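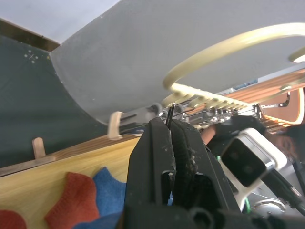 Little parts, long cords: speaker notes for the Taslow repair evening

Talks > Taslow > Bench work

December – posted by the Mollden repair room

Slide 1, leave it up while people find chairs

Hi everybody, thanks for coming out on a Tuesday! I get 20 minutes and I'll probably use them all on stuff you could fit in a shoebox.

What I want on the screen first is a close look at small hardware. Silver rods, little round knobs, shiny fasteners, a pale beige clip at one end, and that row of beige teeth running along above it all. And the coiled cord, of course (I love a coiled cord, you'll hear plenty about it). Let people look. Don't talk over it.

Ask: who has a drawer at home with parts like these in it? Wait for hands. Ask who knows what theirs came off of. Wait for fewer hands.

Cords

Start with the curly ones. We had 79 cords in the Mollden bins when I finally sat down and sorted them, and the coiled ones were in the worst shape by a mile. People wrap them around things. Please stop wrapping them around things! A coil already has a shape it wants to be in, and if you wind it backward it kinks, and then you have a kink forever.

Hang them by the middle. I use a fat wooden peg, the kind you'd put a coat on. If a coil has flipped direction partway along, hold one end still and roll the flipped part between your fingers, a turn at a time, until it pops back over. Hold up the practice cord and do it live. If it doesn't go in three tries, put it down and move on, the back row can't see anyway.

Dirt in the grooves: damp cloth, pinched around the cord, slide it along while you stretch the coil a little. Unplug it first – say this twice.

Light colored plastic

Cream, beige, pale gray, that whole family. I get asked about yellowing more than anything else. My answer is dish soap and warm water for loose covers and a soft brush for anything with teeth or ridges. I tried a cleaner called Paracha on a spare cover and wasn't in love with it, it left the surface blotchy. Maybe I did it wrong. If anyone here has had better luck, tell me at the break.

Anything shaped like a comb gets brushed along the gaps, never across. I snapped 2 teeth off one going across, and I still have the pieces in an envelope because I can't bring myself to throw them out.

Clips

Clips let go when you squeeze them from the side they were made to be squeezed from. Sounds silly, but look for the slot before you reach for the screwdriver. Pass around the Hodix tray here so everyone can try one. (Count the tray back in! Last time it came home light.)

Knobs, rods, fasteners

The muffin tin story goes here, keep it short. One cup per step as you take things apart, left to right, and you put them back right to left. Egg cartons are fine too but they tip over.

Wipe rods with a dry cloth before you decide they need anything more. Most of the ones on our bench needed a wipe and that was the whole job. Go easy on oil around plastic, check what the maker of your machine says about it.

Pointy things

Pins, picks, thin probes. Cork on the end, or stick them in a bar of soap. I don't have a slide for this, just hold up the soap.

Light and reach

My lamp sits low and to the side, so it gets in under an overhanging cover. With a lamp straight overhead you're working in shadow the entire time and blaming your eyes. Sleeves: push them up, or wear something snug. Loose cuffs drag fasteners right off the table and I've spent whole evenings on the floor with a magnet.

If there's time

The label question. I write on masking tape with a pencil, it peels off clean if you don't leave it for years. Someone will ask about the app for it. I don't use the app.

Wrap up

Questions, then coffee. We're in room 205 afterward if you brought something to open up. Bring the tray, the cord, the soap and the adapter back to the car.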